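Jumthorpe Rowing Club, winter talk
Speaker notes, Ekrem Baysal
2 December 2021

Start without the slides. Ask who has rowed in the sea before. Hands up, then ask who enjoyed it!

Say thank you for the invitation, and for the tea. I learned to row on flat water, eight lanes, buoys, everything tidy. Then a friend put me in a coastal boat at Rastberg and I swallowed half the bay and wanted to go straight back out.

Coastal boats: wider, heavier, open at the stern so the water runs out again. You can't hold a perfect stroke in chop, so stop trying. Shorter at the catch, hands a bit higher, eyes out of the boat. (Mime this. Mind the microphone.)

The Grillonmont race. Four of us and a cox, bow number 46, and a beach start, so the cox is running too. Tell the story of the first turn: three boats, one buoy, a great deal of shouting in several languages. We came out of it last of the three and I have never had so much fun being last.

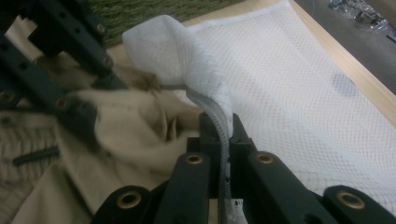 Photo: Ekrem Baysal

Then the long leg home with the waves behind us. This is the part I want them to feel. You take two hard strokes, the stern lifts, and the whole boat goes – sit still and let it run! Yaman was at stroke and he was laughing out loud. We passed two crews by doing less work than they were.

Pause here for questions if the room is lively.

Training through the winter. Keep the long steady pieces on the machine, but add balance work and some running, on sand if you can get it. Practise jumping in and out of the boat until it is boring. Capsize drill in the pool before anyone goes near the sea, juniors and old hands alike.

Kit: leggings, a thin layer that dries fast, lifejacket, old trainers for the beach. Leave the good sunglasses at home (mine are still at Rastberg, on the bottom).

April: open weekend at Grillonmont, beginners welcome, boats provided. Sign-up sheet by the door. I'll drive the minibus and there are 4 seats left.

Finish with the start video, sound up. Stay for questions.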